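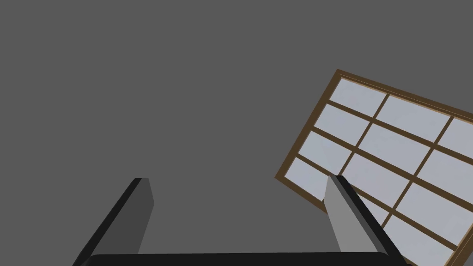 About us

Hello! We're Bresum, and we collect examples for robots to learn from. If that sounds like an odd way to earn a living, my mum would agree with you. I'm Wilma Van Loon, I started the company with Chukwuemeka Nwachukwu, and I've been told to keep this page short, so we'll see how that goes.

What we do all day

A learning system needs to be shown things. You can't sit it down with a manual. If you want an arm to pick up a mug and hang it on a hook, somebody has to pick up that mug and hang it on that hook, again and again, with the mug in a slightly different spot each time, and all of it has to be recorded properly: what the wrist could see, where every joint was, when the fingers opened and when they closed. One go from start to finish is what we call an episode. Episodes are our bread and butter.

Most of ours are made in simulation. Our operators sit at a desk with a hand controller and drive an arm through a room that only exists on a computer. We've built 18 of these rooms so far – kitchens mostly, a couple of workshops, and one very beige office that I'm fonder of than I should be. The nice thing about a made-up room is that you can put everything back where it was with one key press (I would love this at home). You can also move the daylight, swap the worktop or shift the whole arm a hand's width to the left, then have another go before your tea has cooled.

The less nice thing is that it's still work. People sometimes imagine we press a button and the data pours out. We do generate some variations by machine, and we label them clearly when we do, but every task begins with a person doing it by hand, and doing it well enough that we'd want something else to copy them.

How we got going

Chukwuemeka and I met at Nwosu, a packaging firm, where he looked after the sorting line and I wrote the training material for new staff. His machines were forever being retrained and my people were forever being retrained, and over a lot of bad canteen coffee we noticed we were having the same conversation. What counts as a good demonstration? How many do you need? What do you do with the one where somebody drops the box and then rescues it beautifully?

(We keep that one, by the way. More on this in a moment.)

We moved into the upstairs floor of an old print shop in Welville in October with 2 desks, one decent graphics card and a heater that tripped the fuse whenever the card was busy. We spent that winter in coats. There are six operators now, all on proper contracts, plus the pair of us, and the heater has gone to the tip.

How a job runs

You come to us with a task, or sometimes with just a grumble about what your robot gets wrong. We talk it over and write a task sheet together, in everyday words, saying where things start and what finished looks like. You'd be surprised how long that last bit can take. Is a drawer shut if it's shut by all but a whisker? Your system will care, so we have to.

Then we record a small trial batch of 47 episodes. I wish I could give you a grand reason for that number, but our very first trial was meant to be 50 and we threw three out, and the customer was happy, so it stuck. You get the trial batch with our notes, you try it, you tell us what's wrong with it, and only then do we agree on the full run.

Every episode gets watched back by somebody who didn't record it. They check that the arm did what the task sheet says, that the camera views line up in time with the joint readings, and that there isn't a long dull pause at the beginning while the operator scratched their nose. Pauses matter more than you'd think! A system that copies people will happily copy the hanging about as well.

The ones that go wrong

We don't bin failures. We sort them into their own folder and write a line or two on each: missed the handle, let go too soon, went in at a bad angle. Some customers want them and some don't. Recoveries, where the first try fails and the second one works, go in with the good episodes unless you ask us to take them out, and Chukwuemeka will argue for keeping them at some length if you let him.

Beveo

Beveo is our own bit of software, the thing our operators record with and our checkers check with. It plays back every view side by side and lets you leave a note at any moment of an episode. It began as Chukwuemeka's weekend project and it still has his taste in colours, I'm afraid. Customers get a copy with their data so they can see exactly what we saw. Version 3 is the current one and it is a great deal quicker at loading long episodes than the last.

Who does the driving

Our operators come from all over the place: a former dental nurse, a crane driver, somebody who used to ice wedding cakes. Steady hands and a bit of patience count for far more here than a computing degree. New people spend their first fortnight on practice tasks that don't go to any customer, and no one drives for more than an hour at a stretch. Tired people make tired data – and they get sore thumbs.

How we're working just now

Updated 2020-04-15: the Welville office is closed for the time being and everybody is driving from home. As our rooms are all simulated, the recording side has carried on much as before, though the watching back is a little slower over home internet. Please allow us a few extra days on full runs. Visits will have to wait, but we're very happy to talk by phone or video, and one of us will show you round a virtual kitchen if you ask nicely.

Getting in touch

Use the form on the contact page and tell us what you'd like your robot to learn. A few lines will do, rough is fine, and if you have a recording of it going wrong, please send that too. Either Chukwuemeka or I will write back, usually the same week.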